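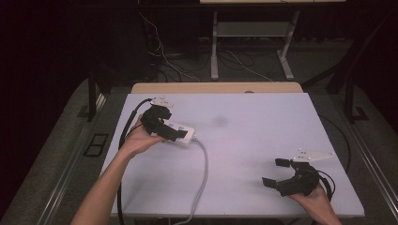 Fig. 1. White work table with a power strip. The cord runs over the near edge.

Furniture and Fittings, Unit 3: Power on the work table
Handout by Yiran Yuan

Read this before the tutorial. Bring your own desk measurements.

1. The claim

Catalogues love the clean white table. Ekström and Hundstead both sell one, and both show it with a lamp, a laptop and no cord anywhere. I have never met a lamp that works like this. Any table used for work ends up with a power strip on it or near it, and the question is where it should go. The usual advice is "hide it". I am not convinced, and I'd like you not to be either until you have tried it.

2. The strip on top

Look at the route of the grey cord in Fig. 1. It leaves the end of the strip, arches to the right, then curves down across the white surface and over the near edge. The near edge is where forearms go. A cord there gets leaned on, and it takes up table that somebody paid for.

In its favour: you can reach it, you can see what is plugged in, and you notice a damaged cord early. People who sell cable trays tend to leave those out.

Turning a strip around so the cord goes off the far side costs nothing. Try that first. It only helps if the outlet is on that side, and in a lot of rooms it isn't.

3. The strip underneath

The Prarkard tray (600 mm, screws into the underside) is the one most students bring up. Points to check before you believe the brochure:

Can you reach the switch while seated?
Is there room for a bulky adapter, or only for flat plugs?
What happens when the table is moved? A strip fixed to the table still has one cord going to the wall.
Does the screw length suit the thickness of the top? The Rusis top we have in the workshop is thinner than you'd guess, and one group has already gone through it.

Stick-on clips are sold as the easy answer. Ours had let go by December. Maybe yours will do better.

4. Cord length

A 3000 mm cord sounds generous. Measure it along the real path, down from the table, along the floor and up to the outlet, with some slack at both ends. Don't coil the extra tightly under the table and call it tidy.

5. Colour

White strip, white table, grey cord. The matching colour is supposed to make the strip disappear. It makes it harder to find, I'll grant that much. Dust shows on it too.

6. For the tutorial

Draw your own table from above at 1:10. Mark the outlet, the strip, every cord and where your arms rest. Then draw one change you would make for no money. If your change involves buying a tray, be ready to defend it.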